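Manuals > Evier Gripper Evaluation Kit > Section 4: Comparing two finger sets on cloth

4.1 Purpose of the test

Use this procedure when you want to decide between the standard fingers and the tapered fingers for work with garments. The same arm, the same controller and the same garment must be used for both finger sets, otherwise the results cannot be compared. Iminance ships the kit with the tapered fingers already mounted.

Before you start, please complete Section 3 (homing and camera check). The Zitar controller must show READY on its front display.

4.2 Preparing the table and the garment

1. Choose a table with a soft, matte cover. A hard table is possible, but the finger tips will wear faster and the height setting in step 6 becomes more critical.

2. Choose one thin cotton garment, for example a shirt. Do not iron it. Remove pins, paper labels and anything else that the fingers can catch.

3. Hold the garment by the collar, 35 cm over the table, and let it fall. Do not arrange it with your hands after this. A shirt which is laid flat gives too good results for both finger sets.

4. Move the arm to the waiting position, with the fingers open and beside the garment. In this position the head camera should see the whole grip area and at least the tips of the fingers.

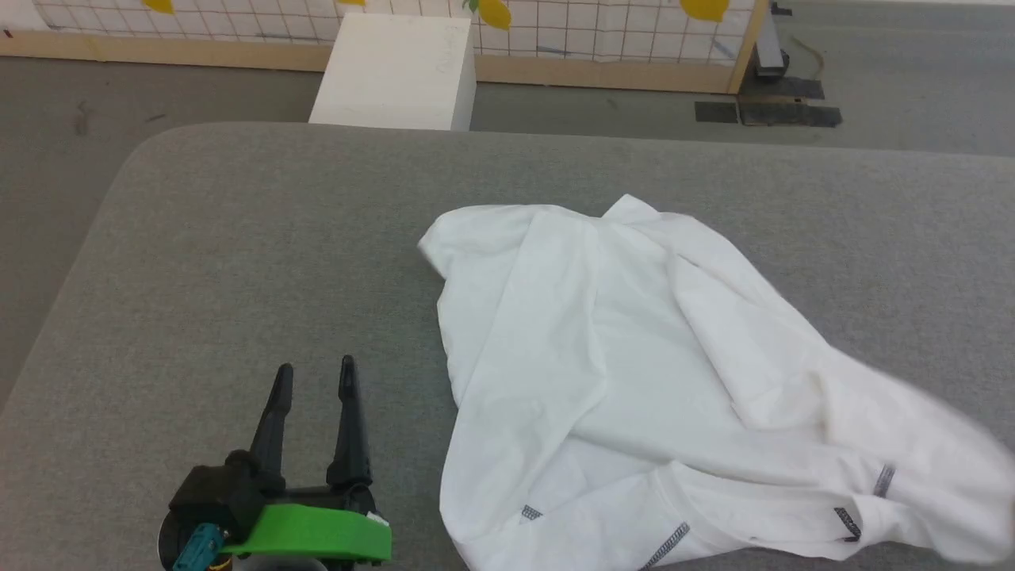
5. On the controller, open the menu Tools > Fingers and select the set that is mounted. If the wrong set is selected, the closing distance will be wrong and the fingers may press against each other with full force.

6. Lower the arm slowly until the tips touch the table cover, then press SET HEIGHT. Raise the arm again before you continue.

CAUTION: Keep your hands away from the fingers while the arm is in AUTO mode. The fingers close without a warning sound. Press the stop button before you touch the garment.

4.3 Running the comparison

7. Load program 1082 (cloth pick, single point). Older controllers list it under the name Hutapea, but the content is the same.

8. Set the closing time to 2000 ms. You can try faster values later, but the first comparison should be made with this one.

9. Start the program. The arm goes to the highest fold it can find, closes the fingers, lifts, waits and releases.

10. Write down the result as HELD, SLIPPED or MISSED. If the garment is held by only one layer of cloth, write HELD and add the letter S.

11. Repeat steps 3, 4, 9 and 10 until you have 3 full rows in the result sheet. Then change the fingers as described in Section 2.6 and begin again from step 5.

Note: The camera has more difficulty with white garments under strong light, because the folds lose their shadow. If the program stops with the message NO FOLD FOUND, reduce the exposure by one level and start again. Do not change the exposure between the two finger sets. If you had to change it, the first set must be repeated also.

Note: A SLIPPED result at the collar is normal with the standard fingers. The cloth is thicker at this place and the flat pads do not reach behind it.

4.4 Reading the results

Compare MISSED results first. Many misses with both sets usually mean a problem of height or camera, so repeat step 6 before you judge the fingers. If only one set misses, check that its screws are tight and that the correct set was selected in step 5.

For questions about the result sheet, write to Ridwan Purba at Iminance support and include the serial number of the controller.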